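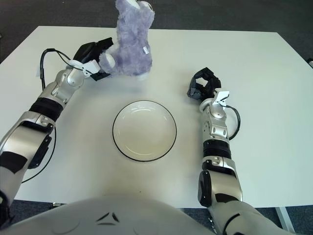
Vastton User Forum > Arms and Hands > Faults and Safety

Left hand closes again by itself after release

liesl_rainer
Posted Saturday, December 29, 2018

Hello all, and I hope everyone is getting a little rest between the holidays. I should be resting too, but I have a fault that has been bothering me since before the break and I would love some other eyes on it. Sorry in advance for the length, I never did learn to write a short post.

We have a Stolten two-arm upper body in the lab (everybody calls him Trevor, it was on the shipping paperwork and it stuck) with Jolell hands on both sides. The job is a simple one. The left hand picks up a purple plush toy, carries it over to the round white target in the middle of the table, lowers it and lets go. The right hand waits with its fingers open until it's needed to steady the thing. We chose a soft toy on purpose, so that a bad grasp wouldn't break anything.

Trouble came at cycle 1773. The left hand lowered the toy, got the release command, opened, and the log said "released." One ear had flopped over the side, so I paused the run and reached in to straighten it. While my fingers were between the hand and the toy, the hand closed. Nothing had been sent from my side, the program was sitting in pause. It had hold of my index and middle fingers together with a good bunch of fur, and I had to call my colleague over from the next room to back the hand off from the jog screen while I stood there talking nicely to Trevor.

My fingers are fine! A bit red for the evening and a bruise under one nail. But the pause light was on, and I had done this same reach I don't know how many times, and now I don't trust it.

Logs show the second close arriving 349 ms after the release was confirmed. I've gone back through the older logs and found 17 of these extra closes, all on the left hand, never on the right. Mostly they happened over an empty spot and the next move opened the hand again, so we simply didn't notice.

Has anyone seen this? I am especially interested if you have the same hands.

Warmly,
Liesl Rainer

mo_torque
Glad you have all your fingers. My money is on the cable. The wrist lead on those arms hangs out in a big loop, and if yours is like ours, it drags on the table when the arm comes in low. A flaky connector will drop the hand off the bus, it comes back up, and on reconnect it goes to the last grip position it remembers. We fought that all through February and in the end swapped the lead and put in a proper clamp. Has anybody wiggled the plug while watching the status page?

gearbox_gran
Hi Liesl, welcome, and what a nasty little surprise to get just before the holidays. I'm going to disagree with mo_torque a bit, kindly I hope. If the connector was dropping you would see faults during the carry as well, because that's when the arm is swinging about the most. Yours come only after a release. That smells to me like a leftover command sitting in a queue someplace. Is your grip command being repeated on a timer by any chance? Lots of people do that to keep a squishy object from sagging out of the fingers, I've done it myself, and it works beautifully right up to the day it doesn't.

mo_torque
With respect, she has 17 events in a very large number of cycles, all on one side. Same code on both hands, I assume? Software doesn't care about left and right. Cables do.

gearbox_gran
The right hand hardly does any gripping in her job, dear. It's waiting most of the time. Of course it has no extra closes, it has hardly any closes to repeat.

liesl_rainer
Oh, I like both of these, which is not helpful of me. Yes, the grip is repeated! We resend "close" every 100 ms while the arm is carrying, exactly because the fur squashes down and the toy slides. When the arm gets to the target we stop the repeat and send one "open."

And yes, the left cable does come out in a loop and I can't say I've ever given it much thought. I'll do the wiggle test on Monday with the toy hanging in the hand, head down over the target, the way he holds it just before the drop. For that test I'll stay behind the line and someone else will be on the stop button. I've learned my lesson about reaching in.

lstoeckli
Hello Liesl, hello everybody. Luzius Stöckli here, I look after four of these cells and have written our handling rules for them, so please forgive an old safety man for barging in when you were having a nice talk about cables. Whichever of you is right about the cause, I'd like to put something beside it. A pause is a pause of the program. It takes no energy away from the hand. The hand has its own controller and its own little memory, and it will do what the last message says if that message turns up late. I have met so many good careful people who treat the pause light like a locked door, and I did it too for years.

What I do in our cells is this: arm stopped, hand power off at the switch on the supply, and only then my fingers go near. It takes a few seconds more and you grumble for a week and then it's a habit. I get asked the same thing whenever I train somebody, so I'll put it down with the answer I give them.

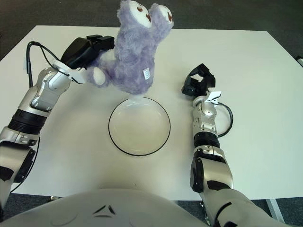
Does the emergency stop open the hand?
The emergency stop cuts motor power and leaves the fingers where they are, so anything that was gripped can stay gripped until someone opens the hand on purpose.

So please practice the opening before you need it, with a second person, and keep the release procedure taped to the stand where you can read it with one hand caught. Liesl, you had to call to the next room. What would you have done at seven in the evening?

liesl_rainer
Waited for the cleaning crew, I suppose! You're right and it isn't funny. No one runs alone from now on, that's decided.

pdx_bench
I think we're being a bit heavy here. It's a soft grasp on a stuffed animal. We run with the force turned way down and I've let the hand close on my own fingers to show visitors. If you power the hand off for every crooked ear you'll spend your whole day rebooting, and on our units you have to re-home the fingers each time too. Turn down the force, fix the bug, carry on.

lstoeckli
I understand, I've stood there waiting for the re-homing too and it is very dull. But the force setting lives in the same controller that has just done something nobody asked for. I wouldn't like to lean on it. If the reboot is too slow, move the reach out of the job: use a stick, or let the other arm push the ear back in.

pdx_bench
Fair point about the setting living in the same box. I still wouldn't reboot for everything, but I'll stop doing the visitor trick.

gearbox_gran
Thank goodness for that.
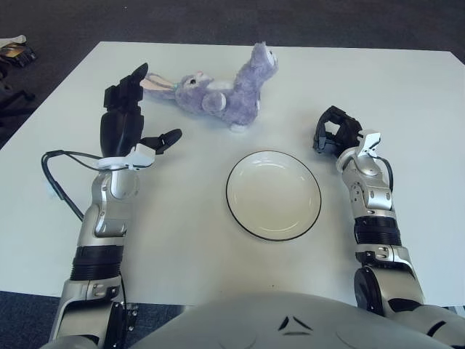
Update from Liesl: wiggle test and what we found

liesl_rainer
Back with news, and I brought enough for everybody.

First the cable, because I promised. We wiggled it, pulled it, twisted it and swung the arm through the whole carry a good many times with the status page up, and the hand never once dropped off the bus. Sorry, mo_torque. I did find that the clamp at the wrist was looser than it ought to be, so I've tightened it and ordered a spare lead, and I'm grateful you made me look.

Then the queue. My colleague wrote a little script that stamps every message going out and every message the hand says it received. Nearly always they match up nicely. But when the logging computer gets busy, a few of our repeated closes pile up on the way. We stop the repeat, we send the open, and the open goes by a different channel with higher priority, so it overtakes them. The hand opens, reports "released," and then the last stale close comes trotting along behind and the hand obeys it. We could make it happen on purpose by loading down the computer, which was a horrible and satisfying thing to watch from behind the line.

What we've changed so far:

Close and open now go by the same channel, in order.
Every command carries a number, and our driver throws away anything older than the last open.
The cell goes to a held state after release, and the program can't report "released" until the finger positions have been read back a second time.
Hand power comes off before anybody reaches in. The switch has moved to the front of the stand.
Two people in the room.

We also rewrote the crooked-toy recovery so that I'm not needed at all. The right hand comes in from its own side and the two of them straighten him up between them. It's slow and terribly undignified for the toy, but he hasn't complained. 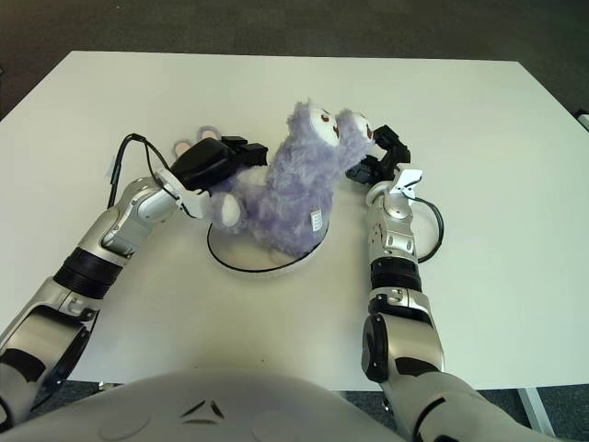
Both grippers on the plush during the two-handed correction.

mo_torque
I'll take the loss on the cable. Nice work with the script, would you be willing to share it? I'm now wondering whether our February trouble was all connector, or if we swapped the lead and changed the timing by accident in the same week.

liesl_rainer
Of course, I'll clean it up and put it in the downloads section. The comments are half in German, so be patient with me.

lstoeckli
Very good, Liesl, and I'm especially pleased about the switch. One small request from me: write the pinch up in your accident book even if the bruise is gone. It is the sort of thing that gets forgotten, and whoever has your job after you will want to know why the power comes off.

liesl_rainer
Done this morning, with all the log entries attached. I've also written to Jolell to ask if the hand itself could refuse an old command, and I'll post their reply in this thread when I have it.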